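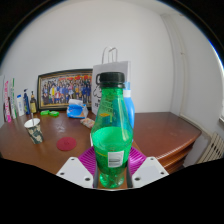

Progress report to Visaven, second grant period
Student Gripper Project, Rurnby High School Robotics Club
Prepared by Rajkumari Nishad, club advisor

Work done since the last report

The club finished its second hand-held gripper in April and has moved from building to collecting. Students take the gripper to ordinary tables and practice picking up household items. Bottles were the first group on the plan. Clear and tinted bottles with liquid in them are on the list because the object tracker written by Gaurav Nautiyal does poorly when things behind the bottle show through it.

The ribbed fingers are the club's own design. The first set was too stiff and was reprinted with thinner ridges. Ayane Kobori keeps the print settings and the log of failed prints.

Students have recorded 1085 grasps. Of these, 265 were thrown out on review, mostly for missed start markers. Another 119 still have to be labeled. Labeling is slower than we planned, and the schedule in the original proposal was too short for it.

Members

The club has 8 active members. Two seniors will leave in June. Maximiliano Sotomayor is training younger students on the recording steps, using a checklist he wrote over the winter.

Spending

Filament and fasteners are within budget. The line for storage drives is used up. We ask to move the unspent travel money to that line, as the Sengar meet was held online.

Next period

- Finish the labels
- Start on soft packages and paper cups
- Test the trained model on the club's arm
- Enter the Grumberg student contest, if the arm is ready

Yogesh Lodhi will send the receipts separately.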